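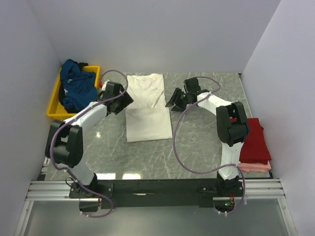 Cinemas that open a family film on 900 screens and then drop half of its matinees by the second weekend are giving up on their best customers too early, according to exhibitors who replied to this season's Plullell audience survey. One cinema manager wrote that parents "hear about a film at the school gate a week after it opens, and by then we are showing it at ten past nine at night".

The remark is printed in full in the Plullell Family Film Report, published this June. The report looks at how animated and live-action family titles perform after their opening weekend, and at how far the number of screenings, as opposed to a fall in interest, accounts for the drop in takings.

Plullell received completed replies from 1267 cinemagoers who had taken at least one child to see a film in the past year. It also studied daily admissions for 18 family releases at sites run by Turodby and Buckley, the two cinema groups that agreed to share their figures for the work.

Among the titles covered is Clurnitz, the animated feature about a clockmaker's goose. The film opened below most forecasts and was written off in several trade columns by the Monday of its first week. Sites that kept its late morning and early afternoon screenings held their audience well into the school holidays. Those that moved it to evenings lost most of theirs, and few chose to bring the matinees back.

The report finds that opening weekend results remain a fair guide for sequels and for films based on well-known toys or books. They are a much weaker guide for original stories, where parents told Plullell that they waited to hear from other families before buying tickets. Price was mentioned often, as was running time, and a good many parents of younger children said that they would not book anything starting after 5 pm.

Turodby has confirmed that it will keep at least one morning screening of each new family title for three weeks at all of its sites. Buckley will run a similar trial at 8 of its cinemas from October and will decide on any wider change once the half-term figures are in.

Plullell will repeat the survey next year, with added questions on subtitled and relaxed screenings. Cinema groups wishing to contribute admissions data may apply through the research desk.

The full report is available free of charge to exhibitors, distributors and members of the press. Printed copies can be requested from the Plullell press office, which is open from 9 am.

ENDS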